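Pouring cell, bench book, May

Spent the morning turning the draft pour rules into something we can work to. The version on the wall had grown to two sheets and contradicted itself in the part about who may reach in and when. Tiago Barros and I went through it line by line, then I rewrote it. Conceição Caldeira has read it and changed the wording on the stop rule, which I have kept as she put it.

Rules as they stand now:

Clear liquids only in any bottle the arm is going to tip. Coloured or pulpy drinks may be on the bench as things to be left alone, but they are not poured until the splash covers have come back from Leitão.

Caps come off before the arm is enabled. Put them in the tray by the door. Do not leave them on the bench, they roll.

Receiving cup or glass goes well in from the back edge of the table. If it has to be moved, stop the arm, move it, step back, then enable. No nudging it with a finger while the arm is holding.

Conceição's wording for stop: "Anyone in the room may stop the arm for any reason and does not have to give the reason until afterwards." Tiago wanted "any good reason". We left "good" out.

One hand on the stop button for the whole of a pour. The person on the button does not type, write notes or answer the phone. That means two people for every pouring session, and if there is only one of you then do pick and place instead.

Wipe the table between pours. A few drops are not a fault and do not need logging. Anything that reaches the table edge or the arm is a fault and does.

Cable check before the first run of the day: open and close the fingers, turn the wrist both ways slowly, watch the loop. If it tightens or catches, stop and re-dress it. Tiago would like a clip there. Gorcombe have been asked for one and have not answered.

Labels. Whoever sets up writes down what is on the table before starting, by type and by brand if it can be read. We had 82 pours from the last round where the log said "bottle" and nothing else, and it took most of an afternoon to sort them out. Teltico would not accept them as they were, quite rightly.

Things we argued about and did not settle:

Glass or plastic for the receiving vessel. I would go all plastic. Tiago says that if the arm only ever meets plastic cups then the results say very little about a real kitchen. For now both are allowed, with safety glasses on for everyone in the room when there is any glass on the table, and that includes bottles.

How full. The old sheet said half. Conceição thinks a third is plenty, and less to mop if the cup goes over. I have written "no more than half" and left it there until we have used it for a while.

Whether a failed pour gets deleted. My view is no. Keep it, mark it failed, say why in one line. The Fosuvix people asked for failures to be kept as well, so I expect this one to go through.

Numbers for the header of the sheet: 5 pours, then a pause to check the fingers and the table. Finger pads changed at 3000 grips or when they look worn, whichever comes first. The arm runs at the slow setting whenever a bottle is open. I want 4 signatures on the final version and have two so far, mine and Tiago's.

To do: reprint the wall sheet, take the old one down, put a copy in the front of this book. Ask Leitão again about the covers. Find out who has the other pair of safety glasses.

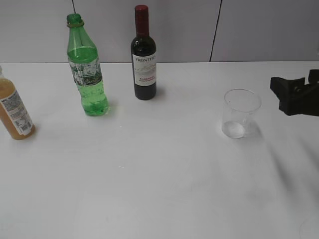
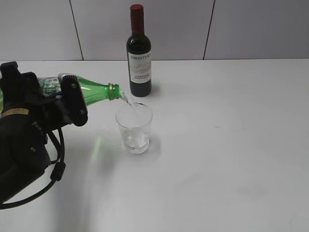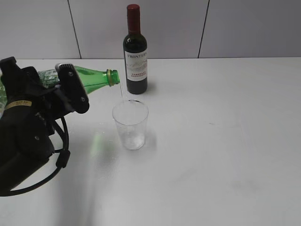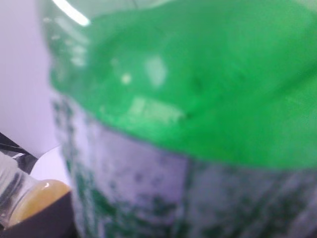 Green bottle, uncapped where the neck shows. Second is the pour into the short glass, third the pour into the plastic cup, last is the close view from the wrist.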